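The 3 Millimeter Problem

How a loose finger screw spoiled a season of grasping data at Evodum

By Noemi Orlandini

In February, the grasping team at Evodum began seeing a fault it could not place. Policies trained on demonstrations from its hand-held grippers closed short of thin objects on a bare table. Coins, washers and plastic cards were missed in the same direction each time. Thicker parts were picked up normally.

The first suspect was the pose tracking. A wood tabletop with low contrast and a patch of glare gives a visual tracker little to hold on to, and the team had seen drift on such surfaces before. Tiago Sequeira, who runs the hardware bench, spent two weeks on that theory. He re-ran the tracker on 600 episodes with printed markers on the table and 699 without. The error was the same in both sets.

"At that point it had to be in the hand," Sequeira says. "The software was reporting where the fingers should have been."

Each gripper carries two molded fingers on a parallel slide. The opening is computed from a single encoder on the drive side, and the fingers are assumed to be rigid and square to the slide. On the worst unit, one finger could be rocked at the tip by 3 mm with light thumb pressure. The retaining screw was present and looked seated. The insert behind it had pulled partway out of the plastic.

Flusholm, the shop that molded the fingers, had changed the insert length in an earlier batch at Evodum's own request, to save a machining step. The drawing was updated. The torque figure on the assembly sheet was not, and the shorter insert was being tightened to the old value. Every finger in the batch left the bench with its insert already strained. Daily use did the rest, at around 1,000 open-and-close cycles per shift.

The slack had two effects. With the finger leaning inward, the recorded opening was larger than the true one. Pressed against the table, the same finger leaned out again, and its tip rode up – enough to pass over a coin.
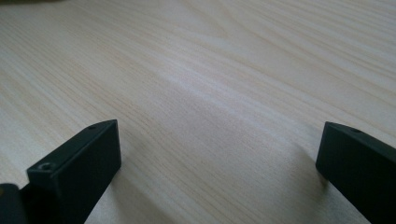 Fingers open at the tabletop. The screw hole sits near the front corner of the left finger.

None of the existing checks would have caught it. The start-of-shift routine closed the fingers fully and zeroed the encoder, and a loose finger closes against its partner as well as a tight one does. Evodum now adds a side-load test with a feeler gauge at full opening, and the result is stored with the session.

The affected recordings have been withdrawn from training. Sequeira had hoped to correct them with a fixed offset, but the slack varied with load and grew over the life of each finger. Episodes with thick objects may be usable and are under review.

New fingers with the longer insert are being molded at Flusholm. Pindholm, which runs grippers from the same batch, was sent the revised assembly sheet on 3 Jul 2026.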